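Posted 12/7/25
By the Recording Secretary

FARDALE FELLOWSHIP — MINUTES OF THE CONGREGATIONAL BUSINESS MEETING

The meeting was called to order at 1:15 p.m. in the main hall, following morning worship and the meal. The moderator opened with prayer and read from Nehemiah 8. A quorum was present.

Minutes of the September meeting were approved with one correction. The line about the youth retreat should read "Friday evening," not "Friday afternoon."

Finance report

General fund giving for the fall quarter was on budget. The heating bill was higher than planned. The benevolence fund stands at $3,351 after two grants to families in the congregation. A member asked if the fund can be used for people who do not attend. The moderator said yes, with the approval of two elders, and that this has always been the rule. Report accepted.

Music and worship

The choir has started work on the Easter program. Rehearsals move to Thursdays at 7:00 p.m. after the New Year. There was discussion of the new hymnals. The old books are losing pages and there are not enough to go around on a full morning. The worship team looked at two options and recommends the Nelluner edition in the hardback binding. It has most of the hymns we sing now, along with a section of psalms set to music.

One member asked that "the old Advent hymns" not be dropped. The worship team will check the index and report back. Another member would like a large-print copy in each of the first rows.

Motion to buy 207 copies of the Nelluner hymnal, paid from the memorial fund. Seconded. Carried, with 9 opposed. Those opposed asked that the minutes show they favor new hymnals but would prefer to wait until summer.

The old books will be offered to members first. The congregation at Grillach has asked for whatever is left.

Building and kitchen

The roof over the classroom wing has been patched and the contractor has been paid. The side door still sticks. Wall and trim tile was discussed again. No decision was made on replacing any of it this year, and the matter is carried to the spring meeting.

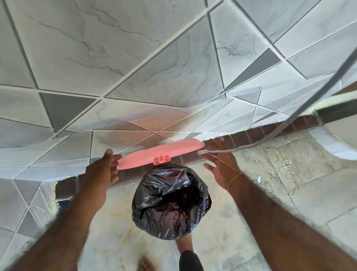 Pink lid, tiled wall with brick-pattern trim.

Members using the kitchen after evening services are asked to put lids and containers back in the cupboard they came from and to sign the sheet by the door. Food left in the refrigerator past Wednesday will be thrown out.

Outreach

The Poulain Road meal continues on the second and fourth Saturdays. Drivers are needed for January. The November meal served almost 36 households — the final sheet has one entry that could not be read.

Grillach has invited us to a joint service of prayer in the new year. The elders will settle the date and decide who will preach. Members asked that the service be held in the afternoon so that both morning services can go on as usual. Agreed.

Bible study

The Tuesday group finished Ruth and will begin 1 Samuel after the holidays. Study sheets will be on the back table. The morning group would like a room with better light and will try the library.

New business

A request was received to record the sermons and post them on the website. Some members were in favor for the sake of those who are homebound. Others raised concerns about prayer requests being heard outside the congregation. It was agreed to record the sermon only, on a trial basis, and to stop before the time of shared prayer.

Christmas Eve service is at 6:00 p.m. Candles have been ordered. Parents of small children may ask the ushers for the battery kind.

The moderator thanked those who prepared the meal. The meeting closed with the doxology at 2:40 p.m.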